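Uvberg U7 Sorting Cell: Set-up and Care

The U7 is a bench-top picking cell for small mixed parts, supplied with one arm, a two-finger gripper with a wrist camera, and a control station. It is built at our Anusholm workshop and is normally running on the day it arrives. This page covers the jobs an owner is expected to do. Anything inside the arm itself is left to our service desk.

Setting the work surface

Fix the arm first and level the surface afterwards. Wipe the surface with a damp cloth before you teach any positions. For the first trial, lay out parts of different shapes and finishes: a small brass valve with a red handwheel, a module with a row of pins and a white half-ring will do, with a couple of small dark components in the blue tray. Open the fingers fully and check that both tips can be made out at the bottom of the camera view.
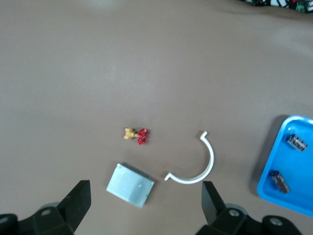

Gripper care

Check the fasteners on the finger mounts every 400 running hours. Tighten them by hand with the short key supplied. If a tip is chipped, change both fingers as a pair (kit 179) and run the Gape routine again, which resets the open and closed positions. It takes about 19 minutes.

Emergency stop

Test the stop button at the start of each week. Press the red cap with the arm moving slowly and make sure all movement ends. To release it, twist the cap in the direction of the arrows on its face. 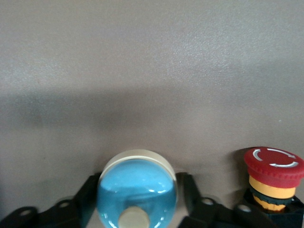

The arm will not restart by itself after release. Clear the fault at the control station, then send the arm home at low speed. If the cap sticks or turns without releasing, switch off at the mains and order a new one. Do not oil it.

Parts and service

Spares are sent from Hurkby. For service visits ask for Aarti Bhatt, and for training Vija Pärn.

Page updated 2022-06-22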